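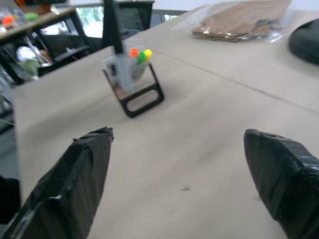 Gyu-bin Kong said the ferry to Gava had never once left on time, so why was I running? I was running because I was nine months into planning this and I had a drum on my back!

"It's moving," I said.

"It's drifting," said Gyu-bin, and strolled up the ramp behind me eating a peach.

Oh, that crossing. The water was green as bottle glass, and somebody's grandmother was already singing on the top deck, one of the old Wedetti rowing songs with the verses that go on until you run out of cousins to insult. I got the drum out before I'd even found a seat. I only knew the chorus, but I knew it loud, and by the time we passed the lighthouse there were 6 of us, then the whole back bench, then a boy with a trumpet who couldn't really play the trumpet (he was wonderful).

The festival poster by the snack bar said 1,473 singers had come last June. Gyu-bin read it twice.

"Where do they all sleep?"

"They don't!"

He looked at the peach pit, then at the grandmother, who had started a verse about a man too proud to sing. She was pointing at him. The whole deck turned around. I gave him four beats on the drum, and then four more, and he went red to the ears and opened his mouth, and out came this enormous, cracked, beautiful bass I had never heard in eleven years of knowing him.

The grandmother made him do it again from the top.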